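Covered Terrace Project, Firkport Athletic Ground
Progress report to the Quiambao Community Sport Fund
2024-02-10

Thank you, first of all, for your patience with us over the winter. We had hoped to write to you before Christmas, but the ground was so waterlogged for so long that there was very little to tell you except that it was still raining, and we felt you deserved something a bit more cheerful than that!

The good news is that the base for the new terrace on the canal side is finished. Grilureo, our groundworks contractor, laid the last of the concrete in the final week of January, and have been very good about keeping the path to the changing rooms open on match days (it did mean a bit of a squeeze past the tea hut, but our supporters took it in fine spirit). They have also put in the second drain we asked you about in the autumn, and that part of the ground is already much better for it.

The terrace itself is being made by Trudora. It will hold 600 people standing under cover, with 74 tip-up seats at the halfway-line end for those who would sooner sit down. We did go back and forth over the seats, as you may remember, and in the end we kept to the layout you approved. There will be 2 wheelchair bays at the front, with a companion space beside each, and a gentle ramp up from the turnstiles.

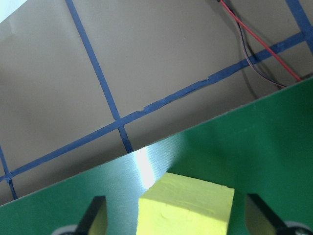
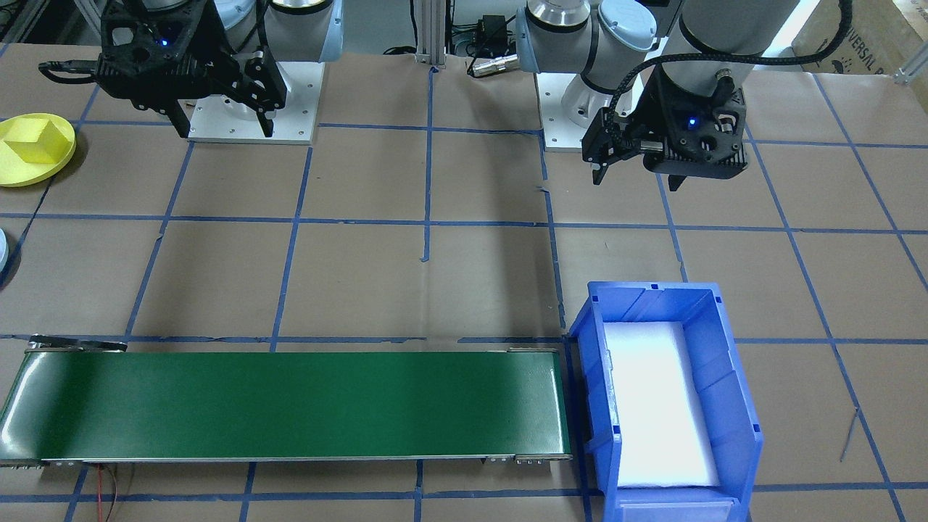 Delivery of the steelwork is now set for the second half of March, which puts us two weeks behind the plan we sent with our application. We have spoken to the league, and they are happy for us to carry on using the old open side until the end of the season, so no fixtures need to move. The delay has not added to the cost, and we are not asking for any change to the grant.

What we would like to ask is whether the next payment could be released when the steel arrives on site, and not when the roof is on. It would make life a good deal easier with Trudora's invoice, and we can send you the delivery papers the same day.

You would be very welcome at any home game in the meantime, and there is always a pie put by for visitors. We will write again once the frame is up.

With warm thanks from everyone at Firkport Athletic

Recent items
Canal side base: drainage notes
Season ticket prices held for next year
Under-12s reach the county cup semi-final
Parking at the ground on match days
Old turnstile looking for a good home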